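Home | Projects | Reports | People | Contact

Opening and Closing Lidded Boxes: Collecting Two-Handed Examples

Our project at Chisholm needed examples of two-handed work for a policy that will later run on a pair of arms. We collected them with hand-held grippers, one per hand, so that a person could do the task directly at a table.

Each take started with the operator in front of the table and ended when both grippers were back at rest. We recorded 245 takes in September and threw out 37, mostly for lost tracking. A few more had the lid slip partway and we kept those, labelled as recoveries.

Small boxes were harder than we planned for. The operators tended to hurry the second half of a take, so we set a slower pace and re-recorded the first batch. Lighting was left the same throughout, and the colour settings were locked.
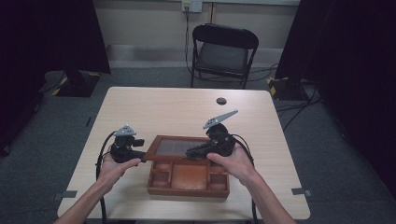 Report by Shagufta Baloch and Daniyal Cheema, Eseck project group

The wooden box has a hinged lid with a dark panel and an open section divided into compartments. For lid takes, both grippers work at the lid from opposite sides. Training on the 200 cleanest takes is the next step.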